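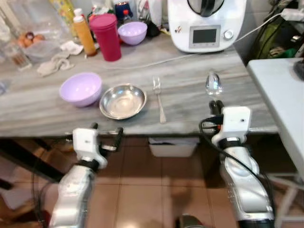
Where Does the Spoon Go? A Study of One Kitchen Counter

Project report, Household Design module
Rok Nikolovski and Ognjen Vidmar
December 2021

1. Why we picked a counter

Our first idea was a whole kitchen, with cupboards, fridge, everything. Our tutor asked us how we planned to measure a whole kitchen in one term and we went home and made it smaller. Then we made it smaller again! What was left was a single marble countertop and the things that live on it, and it gave us more than enough to write about.

The question we settled on was simple. When someone makes breakfast for one person, how much of the work is cooking and how much is moving things out of the way? We both suspected the second part was bigger than people think (Rok has a tiny kitchen at home and has been saying this for years).

2. What was on the counter

We sorted everything into two groups, front and back. The front group is whatever sits near the edge where you stand. In our usual starting layout this was a lavender plastic bowl, a shallow stainless steel bowl right next to it, and a metal fork. A clear plastic spoon also belongs to this group.

The back group is everything near the wall. There is a second lavender bowl, a tall magenta-red tumbler with a lid, a squeeze bottle with something orange in it, a dark bottle with a blue label and a crowd of other containers. The eggs are in a clear glass container over on the left, next to a white cloth. The big white appliance with the little screen and the knob takes up the right side, and its cord runs back across the marble to the plug.

We called the appliance "the machine" in our notes, which got confusing, so from the second session we called it the Drilar. That was the name of our project folder and has nothing to do with who made it.

3. Method

We ran 40 short sessions, all of them the same task: set out a bowl and cutlery, get two eggs ready for scrambling, put everything back. One of us did the task and the other wrote down every time a hand picked something up. If the object was used for the food, we marked it U. If it was only moved to make space, we marked it M. Wiping was left out because we could never agree on when one wipe ended and the next began.

For the first half we kept the layout as it was. For the second half we used what we named the Prurnatow layout, after the street Ognjen grew up on. In that version the two lavender bowls are stacked, the fork and spoon lie together on the right, and the eggs come forward.

4. Results

The difference was bigger than we hoped for! Over the first half we recorded 105 M marks. The cloth near the eggs was the worst one by far, as it was in the way nearly every time someone reached for the container. Second was the cord. You don't really pick up a cord, but you do push it, and we decided that a push counts.

With the Prurnatow layout the M marks dropped in every session, and in 5 of them there were none at all. We were so happy about the first one that Ognjen forgot to write down the U marks, so that session was repeated.

The stacked bowls worked well for storage and a bit less well for speed. Identical plastic bowls like to stick together, and pulling them apart takes both hands. The steel bowl was easier to grab than either of them. It is shallow, though, and beating eggs in it was messy, so we would swap it for a deeper one.

5. Problems

We were both the testers and the note takers, and by the end we knew the counter by heart. Someone new would surely be slower. We also never moved the Drilar. It is heavy and the cord only reaches so far, but it takes up the best corner and we would love to know what happens without it.

6. What we want to do next

In March we are hoping to repeat the sessions with five classmates who have never used this kitchen. Rok also wants to try a small rail on the wall for the fork and spoon. Ognjen wants a hook for the cloth first.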